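Staff Reading Group, Rorurora office
Minutes, 21 May 2025
Chair: Ekkachai Meesuk

1. Last month's book
The chair asked who had finished "The Flendetti Morning." Most had not. Those who had felt the first chapter made its case and the rest repeated it with different executives. The claim that a 20 minute planning session "returns" two hours a day was questioned again. The footnote leads to the author's own newsletter.

2. Trial of the method
The sales team kept the Flendetti log for a month. They reported feeling more organized. It was pointed out that the same month had a public holiday and no quarterly report, so it is hard to say what the log had to do with it. Filling it in was not counted as work time, which flatters the result. No decision to continue.
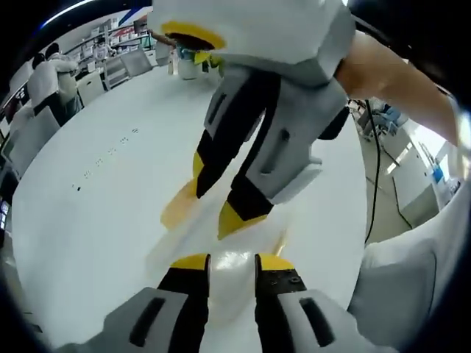
3. Offer from Wonel
Wonel has proposed a half-day workshop based on the book, with 300 workbooks included. We do not have 300 people. Ekkachai asked for a price without workbooks and was told the workbooks are free — the price stays the same either way. Agreed to decline unless Wonel can name a client who still uses the method a year on.

4. Next title
Two proposals:
"Boonyarit on Saying No," short, some practical advice on meetings.
"Your Career in 2047," long, mostly forecasts that can't be checked by anyone now in the room.
Boonyarit was chosen. Members asked that the summary on the back cover not be used as a substitute for reading it.

5. Other business
Request to shorten these meetings. Discussed at length and carried over.

Next meeting in July, date to be confirmed by the chair.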